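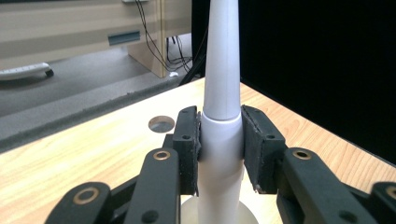 手持夹爪夹白色锥形件，两侧指垫压在锥体下面那圈凸肩附近。

手持夹爪换指垫：夹上细下粗的工件总往上滑，该换垫子还是换夹爪？

社区问答 › 夹爪与末端 › 选型对比
浏览 1155　收藏 2

提问者：半截网线
发布于 2023年6月19日

最近在比较两套平行夹爪，想请教一下做过类似事情的人。

手上这套是黑色塑料连杆的手持款，关节位置有黄铜色的衬套环，指垫是拿螺丝锁上去的黑色方块，图里能看到垫面上的螺丝孔。指垫用了一段时间，表面有点磨，边缘也起毛了。另一套是从 Vastitico 借来的样品，型号叫 Garg，指垫是整片硅胶，带一点弧度，图里没有拍。

工件是白色哑光的，上面一截细锥，下面一截粗一些的圆柱，越往下越向外张开一点，两截交接的地方有一圈圆的凸肩。我目前的夹法是从两侧夹凸肩和它下面一点的位置。

测试流程是从桌面夹起，抬高，平移，放回桌面，算一次。两套夹爪各做了一轮，结果如下：

黑色连杆款：478 次，滑脱或明显上窜 61 次
Garg：417 次，滑脱或明显上窜 22 次

Garg 次数少是因为样品要还，没做完。

现在的问题有三个：
一，滑的方向基本是指垫沿着工件往上走，是不是因为下面那截外张，夹紧力有个向上的分量？
二，只换指垫不换夹爪，能不能追上 Garg 的水平？
三，右边的指垫看着比左边向外歪，上沿朝镜头这边翘，这个要不要先修？

采集电脑是 Fedora，相机装在夹爪上，录像都留着，需要看别的角度我可以再截。

3 条回复　按时间排序

灰色地毯
赞 4

直接换 Garg 吧，数据都摆在这里了。塑料连杆的东西夹轻的还行，做对比测试没有意义。

三号工位
赞 37　提问者已采纳

按你的三个问题说。

第一个，方向判断是对的。指垫贴在一个往下变粗的面上，法向力就会分出一部分沿着表面往细的那头推。外张的角度很小的时候，靠摩擦能压住；垫面磨光了或者沾了灰，摩擦系数掉下来，就压不住了。另外你夹的位置跨在凸肩上，凸肩那一段和圆柱那一段的直径如果不同，平的硬垫只会有一小条真正接触，其余部分是悬着的。可以在工件上涂一层薄薄的记号笔，夹一下再松开，看垫子上印出来多大一块，一次就清楚了。

第二个，大概率能追上一大半。我做过差不多的对比，夹爪本体没动，只换垫子，依次试了这几种：

1. 原装硬垫，清洁后再测。用酒精擦，晾干再夹。
2. 硬垫上贴 1 毫米硅胶片，邵氏 30A。
3. 硬垫上贴 3 毫米硅胶片，同样硬度。
4. 打印一对带浅 V 槽的垫子，槽里再贴 1 毫米硅胶。

我的结果是 3 和 4 接近，2 稍差，1 只比脏的时候好一点。3 的缺点是软，平移加速快的时候工件会前后摆；4 的缺点是换别的工件就不合适了。你只夹这一种东西的话选 4，还要夹盒子之类的选 3。

贴片用双面胶就行，但是垫子的螺丝孔那里别盖死，不然下次拆要先割胶。建议用冲子在硅胶上冲两个孔对上去。

第三个，要先查。把夹爪空着合拢，对着光看两个垫面之间的缝，上下宽度不一样就说明有一侧不平行。原因一般在两个地方：指垫螺丝没锁紧，或者衬套和销轴之间的间隙大了。先锁螺丝，再用手捏着指垫前后晃，能感觉到旷量就是衬套。不过单凭一张图看歪没歪不太可靠，相机装在夹爪上，位置稍偏一点，两边看起来就不对称，以对光的结果为准。

再说一下测试本身。两边次数不一样没有大问题，算比例就行，你这组是 12.8% 对 5.3%，差距是明显的。问题在于“滑脱”和“上窜”放在一起记了。滑脱是任务失败，上窜一点但能放回去的，对很多应用来说不算失败。录像既然都在，建议重新标一遍，分成三档：没动、动了但放成功、掉了。分完之后结论有可能会变。

还有夹持高度要固定。手持的每次下爪高度都不一样，夹在凸肩上和夹在下面的圆柱上是两回事。可以在工件侧面贴一小段胶带做记号，每次指垫上沿对齐胶带。

冷启动
赞 9

补充一个价格方面的信息。Fladalel 有现成的指垫套装，硬垫加三种硅胶面，我去年 12 月买的时候是 399 元一套，孔距要自己对，他们的图纸上有标。我那套装上去差了不到一毫米，把孔锉长了一点能用。

如果你有打印机，这个钱没必要花，自己打印就可以，材料用 PETG，层厚 0.2，垫面朝下打，平整度比朝上好。

Fedora 上如果录像有丢帧，先看一下是不是 USB 口和别的设备共用了一个控制器，lsusb -t 能看到。丢帧多的话，那种很快的上窜会看漏。

提问者追评：半截网线

先按三号工位说的查了平行度，空爪合拢后右侧上面的缝宽一点。螺丝锁紧之后好了大半，剩下的应该是衬套的间隙，先不动。

硬垫擦干净，又贴了 3 毫米硅胶片，高度用胶带对齐，做了 260 次，掉了 3 次，动了但放成功的有 11 次。之前那两组的录像还在重新标，标完再来更新表格。V 槽的垫子图纸画好了，还没有打印。

相关话题
平行夹爪指垫用什么硬度的硅胶
手持夹爪的衬套间隙怎么测
夹爪相机的安装角度对标注有没有影响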